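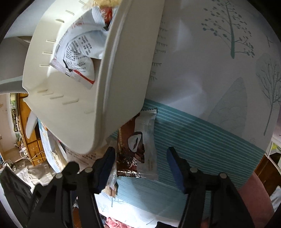

For seven weeks the snack run went beautifully. People at Stalska picked up wrapped treats with a hand-held gripper, the tool recorded every squeeze, and a robot arm named Kerix learned from the recordings. Then Kerix began dropping things, and I have rarely had so much fun reading a fault log!

The numbers first. Kerix had 3,881 demonstrations to learn from, and on soft packets it was a joy to watch. Wrapped bars were another story. It would close its fingers, lift, travel halfway to the bin and let go, with the motors reporting a perfect grip the whole way.

Fergus MacBrayne, who runs the bench, suspected the pads. He swapped them and the bars kept falling. He suspected the lighting next, and moved a lamp, and that did nothing either. What finally gave it away was the finger position reading. The sensor in one hand tool had slipped on its shaft by 3 millimeters, so the recordings said "closed" while the jaws still had a little way to go. A puffy packet forgives that. A slim bar with slick film around it does not.

There was a safety side too. When a grip failed, Kerix went back for another try at full speed, and on one of those tries it clipped the rim of a basket and sent it into the aisle. The aisle was clear, thankfully. The arm now halts after 2 failed grips and waits for a person to press reset.

The fix for the sensor is wonderfully plain – a dab of thread locker and a steel gauge block that each operator squeezes before starting a session. If the reading is off, the tool goes back in the drawer. MacBrayne is still sorting good recordings from bad, and he expects to have Kerix back on bars by September. The packets never stopped.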